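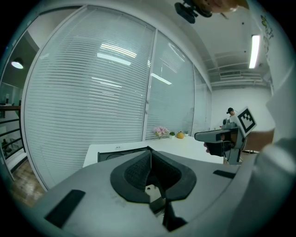
Hand gripper, gray body with black finger mount. Second one to the right with its marker card.

September, bay 2, started after lunch

Battery drain on the silver wagon, the trade-in from the Clillby lot. Sales wants it back on the front row. It has been jump-started most mornings and the last person to drive it put a note on the dash saying "new battery??". It already has a new battery. The Villca sticker is on it and the punch marks match the receipt in the glove box, so I am not putting in another one.

Charged it overnight on the bench and load tested it before going any further. Passed. Alternator output good at idle and good with the headlights, blower and rear defrost on. Belt has some glazing but no slip and no noise. Cleaned both terminals anyway. The negative clamp was seated high on the post, so I spread it and pushed it down properly.

Setup for the draw test: hood latch closed with a screwdriver so the car thinks the hood is shut, same with the driver's door. Window down first. Key in the office, well away from the car, because the keyless system wakes up if it's on the bench. I lost most of an hour to that on the blue sedan and would like not to do it again. Meter in series on the negative side, jumper left across it while everything powers down, jumper off after the wait.

First reading was high and stayed high. Waited again in case something was slow going to sleep. No change. Checked the easy things: glove box light off, cargo light off, vanity mirrors off, nothing in the power sockets.

Went through the fuses by measuring voltage drop across each one with the car asleep. Pulling them wakes modules up and then you are chasing something else. Everything in the engine bay box was flat. In the dash box, fuse 7 had a steady drop. The diagram on the lid gives it as "accessory" and leaves it there. The Celex wiring book has it feeding the rear socket, the trailer connector module and a spare tap.

Unplugged the trailer module first, as it was the easiest to reach behind the left cargo trim. No change. Plugged it back in. Rear socket next, same result. That left the spare tap, and there was a wire on it that is not in the book. Thin red, crimped with a blue butt connector, running under the sill plate toward the back seat.

Followed it. Sill plate clips are brittle, broke one, have put it on the parts list. The wire goes under the carpet to a small black box zip-tied to the seat frame. It's an aftermarket tracker, no label left on it. Probably put in by whoever financed the car before we got it. Kevin Ñahui asked around at the Warkach office and they have no record of it on the trade paperwork. He is going to call the previous lender before we throw it away. It's in a bag on my shelf with the stock number on it until he hears back.

With the box disconnected the draw came down to 18 milliamps after the wait. I am happy with that for this car. Put the meter back on before closing up and got the same reading.

Removed the red wire all the way back to the tap instead of taping it off. There was a nick in the insulation where it crossed the seat bolt. Not shorted, but it would have been eventually.

Other things found while it was in:

Cargo area has water staining under the spare. Dry today. Could be the tail light gasket or the roof vent. Needs a hose test, not done.

Left rear tire has worn more on the inside edge than the others. Put it down for alignment. Tread is still legal but sales should know before they write the listing.

Cabin filter was full of leaves. Replaced from stock.

Oil change sticker is over 1000 miles past due. Oil and filter to be done before it goes out, not done today, the lift was in use.

Radio lost its settings when the battery was off. Clock set. The presets can wait for whoever buys it.

Left to do:

Leave it parked overnight without the charger and see if it starts in the morning. If it does, leave it one more night and check the resting voltage before sending it back to Clillby.

Hose test on the rear.

Order the sill clip, and get a few extra. The white wagon is missing one too.

Note for Kevin: please tell sales to stop leaving the key in the cup holder on the lot cars. It was in this one when I picked it up, and that keeps the car awake with or without a tracker.

Meter leads are back in the top drawer. The red one is getting loose at the plug end, so wiggle it before you trust a zero.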